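Arm on the packing bench — Probert site gallery

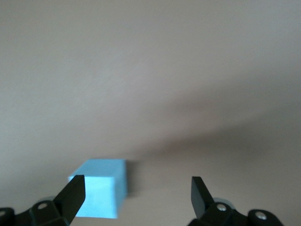
Page last changed: August 2020

Blue foam block, gripper open, left finger nearly on it. Pale bench, nothing else out. The blocks are what everyone at Stoltgate trains on before they get near real stock, and the arm gets the same treatment.

Quick page this, put up between shifts. People at the Parkia site keep asking what we've got over here and what it's done to the jobs, so have a look and then ring us.

The short version. Arm came in January. It does the foam inserts for the small cartons, 2,000 on a full day. Before that it was hands, and the same hands all shift, swapping over every 40 minutes if the rota held. Mostly it didnt.

What's different now:

Two people on the line where there were four. The other two went to returns and goods in, same grade, same hours. One likes it, one wants to come back. Both fair enough.

Fewer sore wrists. More standing about waiting for a fault to clear, which the older hands hate — they'd rather be packing.

New job on the board, cell minder. Ghassan Sayegh has it on earlies, Ingegerd Nordin on lates. Ghassan was a packer for years and knows which inserts stick together, so he got listened to when the finger gap was being set. Ingegerd keeps the fault book. Please write in it, even the small stops, even if you cleared it yourself in ten seconds.

Talking. You used to chat across the bench. Now you're at opposite ends with the guard between you, and a few have said they miss it. Breaks have been lined up so both ends go together, seperate breaks lasted a week and that was plenty.

Pay for minders is still being sorted. Asked again Friday, no answer yet.

Drirkeo line is next, no date. Anyone on Drirkeo who wants 50 minutes with the arm and a box of blocks, put your name on the sheet by the canteen door. Earlies preferred, lates can swap.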